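Light the good candles

My nan kept a pair of candles in the sideboard for over 15 years. Cream ones, tall, still in the cellophane. For best, she said. Best never came. When we cleared the house they'd gone yellow and bent like old men, and they went in the skip with the place mats.

I think about those candles more than I should.

We are a nation of savers of things. The nice towels. The tin of posh biscuits. The bottle from Draslow that somebody brought back in May and that's now holding up a row of cookery books. I do it too. I've got a notebook from De Smet, lovely thick paper, bought for 14 quid, and not one word in it. What am I going to write that's good enough? A shopping list? Yes. Probably a shopping list.

People call this thrift. I don't buy it. Thrift is mending the towel. Keeping it in a cupboard till the moths get it is somthing else, closer to nerves. We're scared that if we use the good thing on an ordinary evening we've spent it, and then a better evening might turn up and we'd have nothing left.

Well, so what. Eat the beans off the best plate.

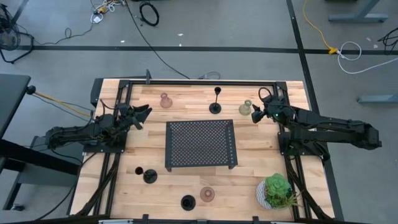
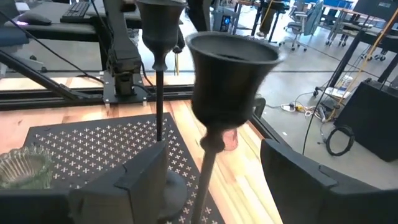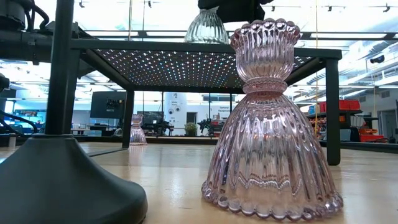 Candle holders, dark metal in the second picture and pink glass in the third.

There's a shop in Prevau, Erna, where I overheard a couple arguing over a candlestick. He wanted it. She said it was too nice to use. Too nice to use! Then what's it for? They left without it and had the same row again by the bus stop, I could hear it from across the road.

I know the other side. Things break. Kids, cats, elbows. If you've only got one good glass and no money for another then of course you're careful, and I'm not going to lecture anyone about that. My complaint is with the rest of us, who've got a cupboard full and drink out of the chipped mug from a building society.

And wear counts for something. My favourite bowl has a crack you can feel with your thumb. I remember the crack. I couldn't tell you a thing about the ones wrapped up in newspaper on top of the wardrobe, execpt that I own them.

So, the candles. I bought some last winter and lit them on a wet night with toast for tea. They dripped all over the cloth. The cloth was a good one too, as it happens. Still got the wax on it.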